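Notebook, bench 2, tableware handling
Sunday, start 14:20. M. Hayashi

Purpose: settle the unloading order for the small place setting and fix the rack layout for the Flatbridge canteen trial. Costel's draft has the tray loaded last. I want to compare that with loading it first.

Rack is the gray plastic one with the square pegs. Peg spacing suits plates and is poor for anything with a narrow foot. Cups set upright between pegs lean; a cup inverted over a single peg is stable if the mouth clears the cross tip. Bowls go against the side wall. Empty mass of the rack is 1,057 g on the bench scale, entered here so I stop reweighing it. 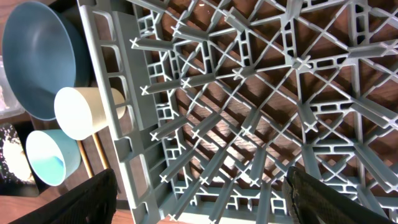 Cups laid on their sides are slow to pick up and tend to roll when a neighbor is moved. For the next set, stand them upright before starting the clock. Chopsticks go parallel, both thick ends the same way. Load limit per cycle stays at 600 g until Costel has checked the feet for creep.

Tray order as tried:
1. Plate, far side of tray
2. Bowl, near left
3. Paper cup, right of plate
4. Chopsticks, right of bowl

Plate first leaves enough clearance for the bowl. Bowl first does not; the plate rim overhangs and has to be set down twice. Chopsticks last in either case.

Spilled rice is treated as part of the clearing task. Grains get swept to one side of the mat before the dishes move, otherwise they end up under the tray and scratch the finish.
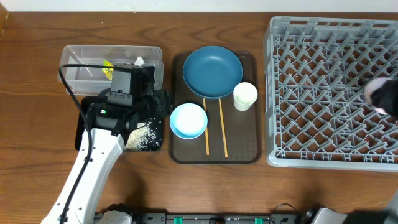 Does the paper cup go in the rack with the rest?
Paper goes straight to waste after clearing. Only the plate, bowls, reusable cups and chopsticks are racked.

Soak time for starch residue: 300 s in plain water, 20 s drain before racking. Odholm bowls and Girkis cups get the same treatment. The Đỗ set has not been unpacked.

Pink-lined piece: grip across the wall near the rim. The rim is thick enough to hold without squeezing the whole diameter.
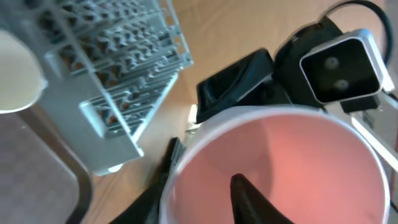

Pink interior, pale rounded rim, one finger either side of the wall.

Open items:
- Costel: check rack feet, confirm or change load limit
- Mio: repeat tray order with the Đỗ set
- Decide whether chopsticks need their own holder; they slip through the rack grid at the wide end

Stopped 16:45. Rack to stay on the right side of the table for the next run.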